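Town of Olascombe
Town Council Budget Work Session
Minutes, August

Call to order

Council President Leen Khasawneh called the work session to order at 6:30 p.m. in the lower meeting room. All council members were present except the Ward Two member, who joined during the stormwater discussion. Finance Director Adelino Arruda, the town manager, the public works director, the library director and the town clerk were present for staff. The town attorney was absent.

The minutes of the previous work session were approved with one correction. The word "deferred" in the paragraph on the Mota Street sidewalk was changed to "denied."

Revenue update

Mr. Arruda went over revenue for the current year. Property tax collections are on budget. Building permit fees are below budget, mostly due to the delayed warehouse project on the north side. The state has not released final numbers for road aid. Staff built the draft budget on last year's amount and will adjust when the state notice arrives.

The council president asked whether the general fund could cover the shortfall in permit fees without using reserves. Mr. Arruda said it could this year, if the open inspector position stays vacant through the end of the fiscal year. The public works director said a vacant position means longer waits for residents and asked that this be noted.

Request for 3 percent reduction

In the spring the council asked each department to submit a version of its budget with a 3 percent reduction. All departments have done so. The police department submitted its reduced version the afternoon of the meeting, and members had not had time to read it. By consent, the police budget was moved to the next session.

The council took the other departments in the order listed in the packet.

Library. The reduced budget would end Sunday hours from October through April and cut the money for new materials. The library director said Sunday is the second busiest day in winter. A member asked if evening hours could be cut instead. The director said the evening shifts are covered by staff who would be in the building anyway, and closing early would save very little. The council agreed to keep Sunday hours in the draft and to take the cut to materials. One member asked that the minutes show she did not agree with the cut to materials.

Parks and recreation. The reduced budget would close the wading pool at Mota Park and drop one of the summer concert dates. The pool needs a new pump before it can open next season under either version. Members wanted a written price for the pump before making a decision. The town manager will get one.

Public works. The reduced budget would push back the replacement of one plow truck and cut the paving list from 16 street segments to 13. The public works director handed out a list of the segments that would come off. A member said two of the three are in the same ward and asked how they were picked. The director said they were ranked by pavement condition only, and that the ranking is posted on the town website. The paving contract with Lakard allows the town to reduce quantities without penalty if notice is given 90 days before the start of work. The council took no position and asked to see the list again with the cost of each segment added.

Town clerk. The reduced budget cuts printing and legal advertising. The clerk said the advertising line was already short last year because of the special election. Members agreed to leave this line at the current amount.

Stormwater fee

Mr. Arruda presented two options for the stormwater fund. Option A keeps the fee flat and pays for the Mota Creek culvert out of the general fund. Option B raises the residential fee by $7 a year and leaves the general fund alone. The fee has not changed since the fund was set up.

There was a long discussion. Two members said they would not support any fee increase in the same year as service cuts. Two others said the culvert has been put off in every budget they have voted on and the cost has gone up each time. The council president said she leaned toward Option B but wanted to hear from residents on fixed incomes before voting. A member asked whether churches and other nonprofits pay the fee. Mr. Arruda said they do, based on paved area, and that this would not change under either option.

Both options will be included in the packet for the public hearing.

Finance software

The town's contract for Gellodix, the accounting and payroll system, is up for renewal. Mr. Arruda recommended a one-year renewal while staff looks at other systems. He said month-end closing takes longer than it should because the utility billing records have to be entered a second time by hand. A member asked for the cost of a multi-year renewal for comparison. Mr. Arruda will bring it to the next session. The renewal has to be signed before the budget is adopted, so it will come to the council as a separate item.

Public comment

Three residents spoke.

A resident of Mota Street asked why the sidewalk was not in the draft capital plan. The town manager said the grant application had been denied and that staff planned to apply again next cycle.

A resident spoke against closing the wading pool and turned in a petition, which the clerk accepted for the record.

A resident asked that the draft budget be posted in a form that can be searched. The version on the website is a scan. The clerk said she would replace it by the end of the week.

Items for follow-up

Town manager: written price for the wading pool pump.
Public works director: paving list with cost by segment.
Mr. Arruda: multi-year price for Gellodix; revised revenue sheet once the state aid notice comes in; effect of Option B on the largest commercial accounts.
Clerk: searchable copy of the draft budget; notice of the public hearing.

Next session

The next work session will take up the police budget, debt service and the capital plan. The council president asked departments to have all materials to the clerk seven days ahead so that members have time to read them. The public hearing will be held upstairs in the main chamber.
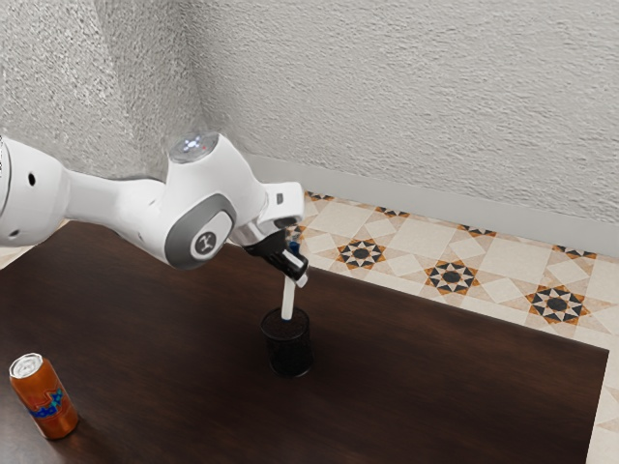

A motion to adjourn was made and seconded. The motion passed on a voice vote, and the session adjourned at 8:50 p.m.

Minutes prepared by the town clerk. Draft until approved by the council.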